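Print this page | Email this page

Search minutes and papers Enter keyword Go

Cilcombe Waste and Recycling Forum
Minutes of the November meeting

Held in the upstairs room at the library, 7:00 p.m.
Chair: Sandamali Sheikh
Minutes: Phúc Ninh
Status: Draft, to be agreed at the next meeting

1. Minutes of the last meeting

Agreed with one change. Under item 4, "Plumex has shown" should read "Plumex has said." The chair asked that this distinction be kept up in future minutes, as the earlier wording had already been quoted back to us in a Plumex flyer.

2. Matters arising

The missing lid on the glass bank by the swimming pool has been reported again. The reply was the same as last time, word for word.

The question about what happens to food-stained cardboard has still not been answered. The town website says it goes in the blue cart. The calendar mailed to every house says it does not. Phúc Ninh will write a third letter and ask for a reply from a person whose name is on it.

3. Hard plastics: the Plumex proposal

Most of the evening went on this. Plumex wants the town to sign up for a separate hard plastics collection, with a drop-off point behind the fire station and a monthly curbside round. The items would go to the Prustus sorting plant and, according to the proposal, "return to productive use." Members had read the full proposal, all 2 versions of it, which do not agree with each other on cost.

The chair opened by saying she would like the thing to work. She buys storage tubs like anyone else and does not enjoy putting cracked ones in the trash. Her trouble was that the proposal used the word "recyclable" on almost every page and the word "recycled" only in the title.

The meeting talked for a while about what counts as hard plastic. The proposal lists buckets, crates, toys, garden furniture and "molded household parts." A member who used to work in a body shop said the last of these was the difficult one. Molded parts come in a lot of different plastics that look alike, and if there is no resin code on the piece then someone has to test it or guess. He suspected they would guess.
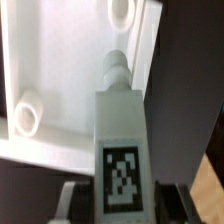 White plastic with raised edges and hollow round posts molded into the inside.

He added that molded-in posts can have metal inserts in them, and that one missed insert can stop a grinder. Asked whether Prustus checks for these, Plumex had replied before the meeting that the plant "has processes in place." The forum did not consider this an answer.

There was also a disagreement about color. One member had heard that white plastic is worth more because it can be dyed. Another had heard that white is often full of filler and worth less. Neither could say where they had heard it. Left open.

4. The numbers

Plumex says that 900 households have "expressed support." The chair had asked how this was worked out. It seems that a household was counted if someone living there clicked a button on a web page reading "I care about plastic." The button did not mention a fee. Several people at the table had clicked it, one of them twice to see what would happen.

The survey itself, which did mention a fee, went to a smaller group. Plumex reports 600 replies but has not published how many said yes. The forum asked for that figure in September and again in October. The reason given for holding it back is that the survey is "being read alongside other insights."

A further claim is that the town throws out 2477 tons of hard plastic a year. Phúc Ninh had tried to trace it and got as far as the Þórarinsdóttir report, a study prepared for a different county, where the same number appears in a table as the total for all plastics, bags and bottles included. If that is where it came from, it is the wrong place and the wrong material. Plumex was sent a copy of the table before this meeting and has so far thanked us for it.

One member felt the forum was being too hard on them. A start-up round would always have rough numbers, he said, and if we wait for perfect ones we will be waiting with full trash carts. The chair said she was not asking for perfect. She was asking for the right county.

It was noted that the contract would run for five years, with the town paying the same amount whatever the tonnage turned out to be. Members who had been relaxed up to this point became less so.

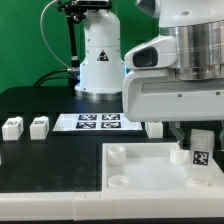 5. What other towns have done

A member reported on two phone calls she had made to towns with a similar scheme. The first town was happy with the drop-off point and had given up the curbside round after one winter. The carts were light and blew over. Residents were also leaving out things such as a car seat, a fish tank and most of a lawn mower.

The second town would not discuss it over the phone and asked for questions in writing. She has sent them. She wanted it recorded that the person she spoke to laughed when she said the name of the scheme, but she did not want anything read into it.

Neither town could say what share of the material collected was finally made into something else. The first said it was "most." Asked how they knew, they said the contractor had told them.

6. Repair and reuse

Carried over from the summer. The proposal gives half a page to reuse and says residents should "consider extending product life." There is no money attached to the half page.

The meeting thought this was backward. A door or lid with one broken hinge is thrown out with the whole appliance, when a hinge might have fixed it. A member who mends kitchen appliances for her neighbors said she would rather have a shelf of salvaged parts at the drop-off point than a new round with a new truck. Panels, lids, drawers and knobs are the things people ask her for. They are also what the makers stop stocking first, or will sell only at a price close to that of a new machine.

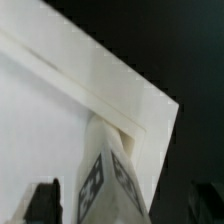

A white panel with a raised rim and a narrow groove running along it.

Not everyone was convinced. The chair doubted that people would find the right part on a shelf with no model numbers, and thought the shelf would become a pile by spring. It was pointed out that the library's jigsaw exchange was expected to become a pile and has not, though jigsaws do come in boxes.

Agreed to ask whether the town's insurance would allow parts to be taken away from the drop-off point at all. If it does not, there is no use in arguing about the shelf.

7. Response to the proposal

After some redrafting, the forum agreed to tell the town that it supports a drop-off point on a one-year trial, does not support the curbside round, and does not support any five-year contract on the present figures. One member asked for his disagreement on the curbside round to be minuted. He thinks people without cars are being forgotten. The chair said this was a fair point and will add a sentence on it, although the curbside plan as written leaves out the apartment buildings on the hill, where most of those people live.

The response will also ask for:

- the full survey results, including the number who said no
- the source of the tonnage figure
- a plain statement from Prustus of what it turns away and where that goes
- the price for one year only

8. Any other business

Battery tubes: the one at the hardware store is full. It was full last month.

The leaf bag giveaway ran out before lunch. The announcement went out after lunch.

Plumex has offered the forum a tour of its offices. Members would prefer to see the sorting plant. The chair will say so.

9. Next meeting

Same room, same time. Sandamali Sheikh to confirm the date once the library has its holiday hours. The meeting closed at 9:10 p.m.

Actions
Sandamali Sheikh: send response to the town; reply to Plumex about the tour
Phúc Ninh: third letter on cardboard; insurance question; chase survey results

Print this page | Email this page

Related items
Minutes of the October meeting
Plumex proposal, version 1
Plumex proposal, version 2
Table from the Þórarinsdóttir report, with our notes
What goes in the blue cart? (under review)
Battery drop-off points in Cilcombe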